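4.2 Open-day demonstration

The second part of the study took place during the December open day at the Skilis laboratory. Visitors were invited to watch trained operators record household tasks with the Kuddale hand-held grippers, and then to complete a short questionnaire. In total, 243 visitors signed the register, and nearly 900 task recordings were stored over the course of the event. Sessions ran from 10 a.m. until late afternoon, with a pause at noon to recharge the grippers.

Each operator worked with one gripper in each hand. The tasks were drawn from the list in Section 3 and included opening and closing a drawer, moving light objects between surfaces, and folding a cloth. Drawer tasks were assigned to the furnished area, where the operator could approach the furniture from several directions (Figure 3). No robot arm was used in this part of the study. The recordings were later used to train the policy described in Section 5. 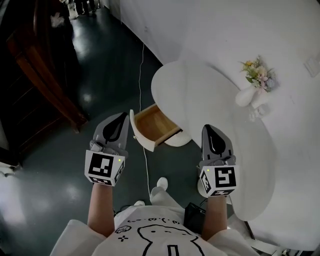
Figure 3. Drawer task at a white table with a curved edge, seen from the operator's position. Each gripper carries a marker cube behind the finger mechanism.

Joni Keskinen remarked during the afternoon discussion that the drawer tasks looked easy until one tried to explain them aloud, and asked whether an operator who talks to visitors while working would produce slower recordings. The question had not been part of the original plan. We therefore compared recordings made during spoken commentary with those made in silence. Commentary lengthened the drawer task by 22 percent on average – mostly in the approach, before the fingers reached the drawer.

Visitor responses were collected on paper and entered by the Huttunen group the following week. Many respondents wrote that they had expected to see a finished robot and were surprised by how much of the work was done by people. Others asked how the position of each hand was recovered, a point that the printed handout had covered only briefly. The handout has been revised for the next open day, and the new version will be shared with the Flivik site before its own demonstrations begin.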